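Kimik Hand Gripper – 2-jaw, padded

Hand-held gripper for trying out grasps before you commit to an arm. Padded fingers, yellow tips, wide opening. Sold by Allov, ships from Wedville. Spare pads in packs of 4.

Tested on lidded food boxes, clips and all. Soft pads hold better than the old hard ones on smooth plastic – less squeeze needed, fewer bent lids.

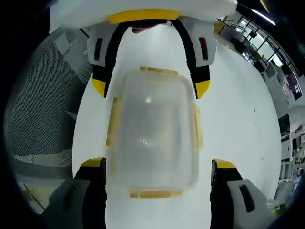 Compared with the Maillard jaw: Kimik is lighter in the hand, Maillard closes quicker. Usha Palaniappan ran both for 1000 cycles, pads swapped at 200 on the Maillard. Kimik pads still fine at the end, a bit shiney.

Not for knives or hot pans. Wipe pads with a damp cloth, no solvent.

Back in stock April. Bulk orders – ask for Clémence Maillard, mornings are best.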